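Workshop notebook – floor care bench
July, entry 12

Started 7:18 in the morning, before the heating system had any opinion about the day.

Today's subject is orange on cream tile. The Temmont showroom people want to know what their polished floor will put up with, and have asked us in a tone suggesting they already know and would like it in writing. We said fine. The tile is the large square sort, very shiny, the kind you choose if you have never eaten soup near it.

The orange is the house mix, batch 643. Dye, a bit of oil, a thickener. It has the color of a traffic cone and roughly the table manners. I shook it for the full 4 minutes this time, having learned last month what happens to the bench coat if you shake it for one and trust to luck.

Plan on paper: first a stain left to sit, then a fresh spatter on top of it, then a plain blue sponge and plain water. No product. The Fustutow spray and the Clisteck paste get their turn tomorrow, and they can wait. Everyone always wants to skip the water round on the grounds that it is boring. It is boring. It is also the only number the other two get compared with, so it stays.

Technique for the record: flat palm, fingers out, weight through the heel of the hand, start at the near side and work away from yourself. I dislike the fingertip method. You get a clean stripe the width of a finger and a strong sense of achievement, and then you look at the rest of the tile.
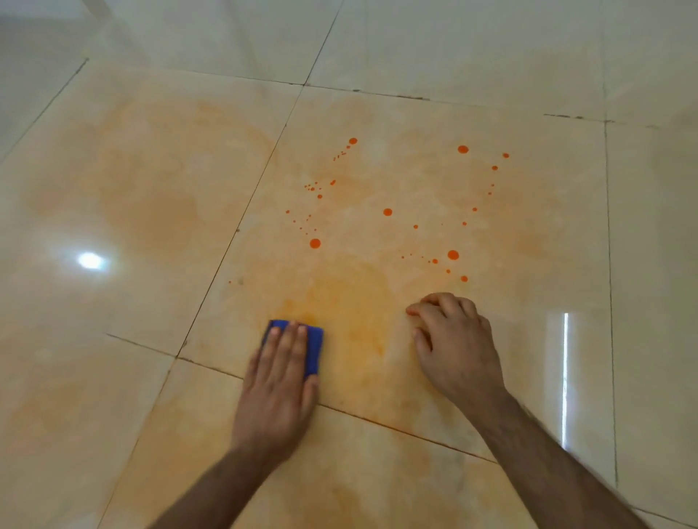

Water round, flat palm on the blue sponge. Smear in the lower part, drops still standing farther up.

Notes made on my knees, so forgive the handwriting. The old stain and the fresh drops are two different problems. The drops sit up on the gloss like beads and would be easy enough to lift if you went at them one by one with a dry cloth. Drag a sponge into them and you have made more stain, only thinner and over a bigger area. I knew this. I have written it in this very notebook, Baxter job, spring pages, underlined twice. The plan said sponge.

Question for whoever sets up tomorrow: do we blot first and then wipe, or stick to wiping so that the rounds match? I vote for matching, and then a separate blot round at the end if there is any patience left in the building.

Grout: not scored today. I would like to go on not scoring it.

To do
– new kneeling pad, the old one is now mainly a suggestion
– second bucket, marked RINSE in letters large enough to be read by the person who used it for dye
– more blue sponges, same type, please no substitutes with a "power side"
– write to Temmont about the sealer, they still haven't said which one is on this tile

Tile stays on the floor overnight. Walk around it.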